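Progress report to the Parry Fund
Project: Kosthorpe community meals and kitchen upgrade
Reporting period: January to date
Report date: 24 May 2026

## 1. Where things stand

The kitchen reopened in the second week of the period and has run to its normal timetable since then. The grant has paid for the new extraction hood, the rewiring behind the cooking line and the first half of the cold storage. The second half of the cold storage is late. We explain that in section 3.

We have served 760 meals under the grant so far. The agreement asked for a figure at this point and did not set a target, so we have nothing to compare it with except our own plan, which was lower. The difference comes mostly from the lunch sitting. We had expected the evening sitting to be the busy one and rostered for it. We have now moved one cook from evenings to the middle of the day.

## 2. Work finished

The extraction hood was installed by Remex and passed its inspection on the first visit. It is quieter than the old one and the cooks can hear each other across the room. The fan speed had to be turned down after the first week as it was pulling the back door shut.

The rewiring took longer than quoted. When the wall panels came off, the electrician found two circuits that did not match the building plan, and both had to be traced back to the board before anything else could go ahead. Remex charged for the extra labour but not for a second call-out. The cost was met from the contingency line and no change to the budget is requested.

The floor in the dry store has been patched and sealed. This was not in the original application. We asked for permission to use the leftover flooring allowance and your office agreed to it in writing.

## 3. Work delayed

The second cold cabinet was ordered from Ziltolell with the first. The first arrived on time. The second was delivered with a bent door frame and would not seal, so we refused it at the door. Ziltolell accepted the fault and has given us a replacement date in the next quarter. We have not paid for it.

In the meantime we are getting by with one cabinet and the old upright fridge, which we had planned to give away. It holds temperature but is expensive to run. The effect on the menu has been small - fewer cold desserts, and fish only on delivery day. If the replacement date slips again we will ask for the order to be cancelled and go to another supplier, and we will write to you before doing so.

## 4. Training

The agreement allows for 30 training places in food handling. All 30 have been offered. Most have been taken up and the rest are booked into the next course, which runs in the Kosthorpe hall because our own dining room is in use at that hour.

Feedback forms were handed out at the end of each course. The most common comment was that the allergen section was too quick. The trainer has agreed to give it a full hour and to drop the part on commercial dishwashers, as we do not have one.

## 5. Menu and supply

The centre of the menu is still soup, a hot main and fruit. We added a noodle dish and a rice dish after requests, and both have stayed on. The price of cooking oil went up twice in the period. We changed to a larger drum, which brought the unit cost back to near where it started, though it needs two people to lift.

Donated vegetables have been uneven. Some deliveries were more than we could store and others were a single crate of onions. We now ring ahead on the morning of collection, and the driver has a list of what we can take that day. Waste has gone down as a result. We will include weights in the final report once we have a full set of records on the new form.

## 6. Spending

Spending is within budget on every line except electrical work, which is covered by contingency as set out above. The only small item worth noting is $286 for replacement shelving brackets, which was charged to repairs. Receipts are attached as a separate file. The cold storage line will stay underspent until the second cabinet is accepted.

## 7. Next quarter

- Take delivery of the replacement cabinet, test it and pay the invoice
- Finish the remaining training places
- Repaint the servery wall where the old conduit was removed
- Start the Parry supper program, one evening a fortnight, on a trial basis
- Send you the draft of the final report for comment

We would like your advice on one matter. The supper trial would finish after the end date in the agreement. We can fund the last two evenings from our own reserves, or we can ask for the end date to be moved with no extra money. We prefer the second option, as it keeps the records in one place, but can work with either. An answer before the end of next month would let us print the notices.

Kitchen Coordinator, Kosthorpe

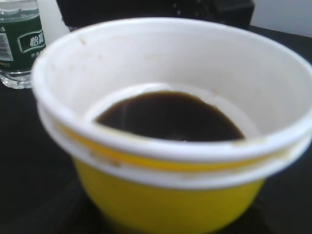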